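Home
News
Releases
Members
Contact

July
By Vernon Perron, Nellstead Furniture Buyers' Association

TABLE SHOPPERS ASKED TO READ THE LABEL BEFORE THEY BELIEVE THE WORD "LIFETIME"

NELLSTEAD – The Nellstead Furniture Buyers' Association today published its review of the care and guarantee papers that come with new dining and work tables. It will not be news to anyone who has tried to claim on one. The papers are long, the promises at the top are large, and most of what is promised at the top is taken back further down.

The association read the paperwork for 40 tables sold in local stores and by mail. It asked each seller the same few questions. What does "lifetime" mean? What counts as normal use? Who pays for the truck when a table has to go back? Only five sellers answered all of them in writing. Several sent a brochure.

"I have read the word 'heirloom' so many times this spring that I no longer know what it is supposed to mean," said Teresa Mendes, who led the review. "One seller used it for a table with a guarantee of 24 months. I asked whose heirs they had in mind and did not hear back."

The review covers tables from large chains and small shops, including the Dallia and Stekmont lines, which between them take up most of the floor space in the two biggest stores in town. The association did not test any table for strength. It looked at what sellers say, what they put in writing, and how far apart the two are.

WHAT THE PAPERS SAY

The most common trouble is the phrase "normal household use." Nearly every guarantee depends on it and few explain it. Where it is explained, the explanation can be hard to square with having a household. One sheet rules out hot dishes, damp cloths, direct sun, and "repeated contact with sleeves." Another says the top must be kept away from any window. A third allows for meals but leaves out homework, crafts, sewing, and the use of a computer.

The next trouble is the finish. Guarantees tend to cover "the structure," meaning legs, joints, and frame. The finish gets a much shorter term or none. Yet when the association asked members what had gone wrong with tables they had bought, nearly all the complaints were about the top: rings, dull spots, lifting edges, color that changed under a place mat. Legs hardly came up. A promise to stand behind the part that seldom fails is a cheap promise to make.

Then there is the matter of what the top is made of. "Real wood" is used on tags for solid boards and also for a thin layer of wood over something else. Both can be good tables. A well-made veneer top can outlast a poorly dried solid one, and the association has no quarrel with veneer. It does have a quarrel with tags that leave shoppers to guess, and with sales staff who say "it's all wood" and change the subject.

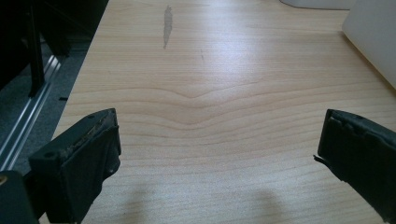
Oanh Văn, a furniture repairer who advised on the review, said the difference matters most on the day something goes wrong. A solid top can usually be sanded and finished again more than once. A veneer top may stand a light sanding or may not, depending on how thick the layer is, and that figure was missing from every tag she looked at.

"People bring me a table and tell me the store said to just sand it," she said. "Sand it how far? With what? The store doesn't know. They didn't make it."

She also doubts the value of the care kits offered at the register. The review found kits that were required to keep a guarantee alive, with proof of purchase to be mailed in every year. A household that followed one set of rules to the letter would be buying a bottle of polish on schedule for as long as it owned the table. The association asked the seller, Gauthier, what the polish does that a soft dry cloth does not. The reply said it "nourishes." Wood in a dining room is not alive and does not eat.

THE INDUSTRY'S SIDE

In fairness, the association showed a draft of this release to the sellers named in it and invited comments. Stekmont said its terms are "clear and generous" and that customers rarely complain. The association notes that the complaint form asks for a batch number printed on the carton, and that most people throw out the carton.

Dallia said it is rewriting its care sheet in plainer words and hopes to have it in stores by the end of the year. The association welcomes that and will believe it when the sheet is in the box. A similar statement was made after our last review, and the sheet we were handed this spring was the same one with a new picture on the front.

Bernadette Ó Dubhghaill, who runs a small table shop on the east side of town, said she understands why guarantees read the way they do. A shop her size cannot replace a top every time somebody sets a frying pan on it. "But then say so," she said. "Put it on one page. Say what I'll fix and what I won't. I did that and I don't think it has cost me a sale." Her guarantee is one page long. The association read it and found two typing errors and no tricks. 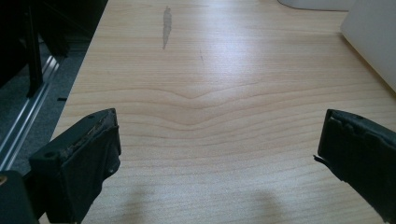

Page last changed: July, 4:10 p.m.

WHAT SHOPPERS CAN DO

The association is wary of tip sheets, which tend to shift the work onto the buyer. Still, until the papers get better, a few habits may save some money.

Ask for the full guarantee before paying. If the store says it is in the box, ask them to open a box. Ask what the top is, what is under it if it is veneer, and how thick the veneer is. Write down the answer and the name of the person who gave it. Look at the top from low down with the light behind it, as store lighting is set up to flatter. Do the same when the table arrives and before you sign for it. Take photographs of the top and all the edges that day and keep them with the receipt.

Be slow to buy the extra protection plan. The association found plans that covered a spill only if it was reported within five days, and only if the buyer could say what the liquid was. One plan covered "accidental" marks but not marks that "built up over time," and left it to the seller to decide which was which. We would like to see how those decisions come out. We asked for the numbers and were told they are private.

WHAT THE ASSOCIATION WANTS

The association is asking stores to put three facts on the tag of every table: what the top is made of, how long the finish is covered, and who pays for return shipping. None of this needs a new law or a new logo. We have seen enough logos. A trade label launched a few years ago already sits on many of the tables in this review – its rules, as far as we can tell, require that the seller pay to use the label.

The association has 2138 members and takes no money from makers or stores. The full review can be read at the Nellstead office or requested by mail.

Press contact: Lleucu Parri, Nellstead Furniture Buyers' Association

Comments

maplegrove_deb
The carton thing got me. I had the receipt, the card, the photos, everything. No carton, no claim. They offered me a discount on another table, which I did not want.

Ray T.
I sold furniture for a long time and you are being a little hard on the floor staff. We were told "all wood" by the rep and we repeated it. Nobody trained us on veneer thickness.

hollis
Does the review say anything about extension leaves? Ours are a completely different color from the rest of the table after one summer in the closet and the store says that is "natural character."

maplegrove_deb
Hollis, same here with the leaves. I just keep a cloth on it now.

Ray T.
Store the leaves out of the closet if you can, so they get the same light as the top. It won't fix it overnight.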